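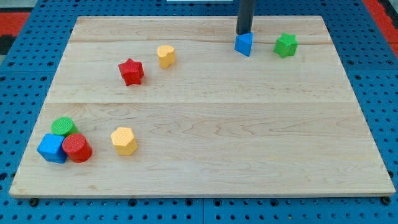
*Tablero de madera clara sobre superficie perforada azul.*

**Informe de avance al Fondo Holst – Seguridad alimentaria en cocinas colectivas**
9 de septiembre de 2020

**1. Objeto del informe**

El presente documento recoge el estado de ejecución del programa de prevención de la listeriosis y otras toxiinfecciones en comedores escolares y residencias de mayores de la comarca de Prallberg. Abarca las actividades realizadas desde enero y se remite conforme a la cláusula de seguimiento del convenio de financiación.

**2. Actividades realizadas**

Se han visitado 70 establecimientos, todos ellos adheridos de forma voluntaria. En cada visita se revisaron el registro de temperaturas, la separación entre productos crudos y listos para el consumo y el procedimiento de retirada de lotes. El equipo de campo, coordinado por Esben Kragh, recogió 231 muestras de superficies y utensilios, que fueron remitidas al laboratorio Arkura para su análisis.

Entre marzo y junio las visitas presenciales quedaron suspendidas. Durante ese periodo la formación se impartió a distancia, con una asistencia inferior a la prevista en las residencias, cuyo personal atendía otras prioridades. Las sesiones se repetirán en otoño para los turnos de noche.

**3. Resultados provisionales**

El laboratorio comunicó la presencia de *Listeria monocytogenes* en tres muestras, procedentes de un mismo obrador. El hallazgo se notificó a la autoridad sanitaria el mismo día de su recepción y el establecimiento interrumpió la elaboración de fiambres loncheados. El segundo muestreo resultó negativo – queda pendiente el informe escrito de cierre.

La deficiencia más frecuente fue documental: hojas de temperatura incompletas o firmadas en bloque al final de la semana. También se observaron tablas de corte con el código de uso borrado y cámaras sin termómetro independiente.

**4. Ejecución presupuestaria**

El gasto en desplazamientos ha sido menor que el programado. Se solicita autorización para trasladar alrededor de 2.000 euros de esa partida a la de análisis, con el fin de ampliar el muestreo en obradores. La partida de personal no presenta desviaciones.

**5. Incidencias**

La aplicación de registro suministrada por Dakano se entregó con retraso y no permite todavía exportar los datos por establecimiento. Masaru Amano, responsable técnico del programa, mantiene el seguimiento con el proveedor. Entre tanto, los datos se consolidan manualmente.

**6. Próximos pasos**

- Repetición de los cursos para turnos de noche.
- Segunda ronda de visitas a los establecimientos con deficiencias documentales.
- Remisión al Fondo del informe de cierre del obrador afectado, en cuanto se reciba.
- Entrega de la guía de limpieza de loncheadoras, actualmente en revisión lingüística.

El anexo económico se envía por separado.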